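Learning to sleep on trains, at my age

I have wanted to take a proper night train since I was a child and read one of those books where somebody wakes up in the mountains and there's a little lamp with a pleated shade. It took me until this February to get round to it. Eslow to Dornska, overnight, leaving at ten past nine in the evening and arriving in time for breakfast, and I booked it on a whim with a cup of tea going cold next to me and the window cleaner looking in.

First thing to say: there is no lamp with a pleated shade. There is a strip light, and it has two settings, off and dentist. The compartment had four bunks and I'd picked a top one, having read somewhere that heat rises (it does, oh it does). By the time we'd cleared the suburbs I was down to a T-shirt and had my feet pressed against the window frame to cool them off. My three fellow travellers were all in bed by ten with their faces to the wall, like people who had done it before.

I didn't sleep that night, not really. I dozed, and I listened. A night train stops a lot more than you'd think. We stood at a place called Purba for what felt like a whole season while someone walked the length of the train tapping things, and then we went backwards for a bit, which I still don't understand. But I did get up at five and stand in the corridor with my coat on over my pyjamas, and it was snowing on a freight yard, big fat slow flakes under orange lights, and I thought, right, I'm going to do loads of this.

So I have! Well, four more trips. And I've got better at it, and a few people have asked what I take with me.

Earplugs, the squashy sort, and more than one pair, as they roll off the bunk and go wherever small things go on trains. A very thin scarf that works as a pillowcase, an eye mask and a curtain if you tuck it into the luggage net. Slippers. I held out against slippers for two trips because they seemed like an old lady thing, and then I walked to the loo at three in the morning in my socks and that was the end of that. Bread and cheese and a couple of boiled eggs, eaten early, before anyone else gets on and has to smell them. A bottle of water with a proper lid. One book, a boring one. I've been on page 30 of the same history of canals since the spring and I'm very fond of it.

What I no longer take is a big suitcase. I had one on the second trip and it would not go under the bunk, and it would not go over the door, and in the end it slept in the bed and I slept round it.
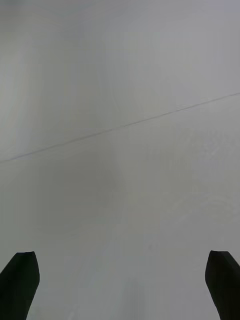
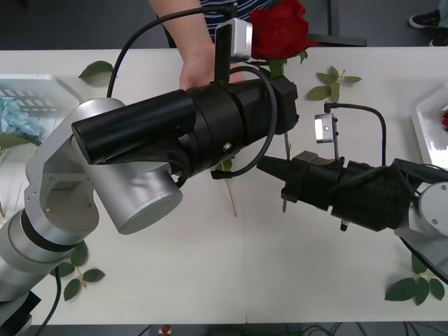
The tabletop, and the two arms reaching across it.

The other thing I've changed is the bunk. Bottom bunk, always, even though people sit on it until bedtime. You get the window, you get the little fold-down table, and you're not climbing a ladder in the dark over a stranger's elbow. On the Cernodel line the bottom bunks are a bit wider as well, or they feel it. That was the first time I slept right through. I went out like a light somewhere after the river and the next thing I knew the attendant was knocking with coffee and saying we had 20 minutes, and I had to get dressed lying down, like somebody trying to get into a wetsuit inside a letterbox.

I should talk about money, as my sister-in-law asked and I was vague with her. It isn't cheap. It's cheaper than a flight and a hotel if you book early, and dearer than both if you leave it till the week before, and I always seem to leave it till the week before. The last one came to 200 for the return with a bed both ways. I could have done it for less in a seat but I've got a neck and I'd like to keep it.

I keep a notebook for all of it now, train number, bunk, what the coffee was like (bad, fine, bad, lovely, bad), and how far it says we've gone. It's 3,372 kilometres so far, all of it lying down or trying to.

Next is Eslow to Purba in the autumn, getting off there this time. I've only ever seen the platform, and there was a bakery with its lights on at four in the morning that I've been thinking about ever since. If anybody has been and knows what time it opens to the public, leave me a comment, and also tell me whether the left luggage takes coins or cards.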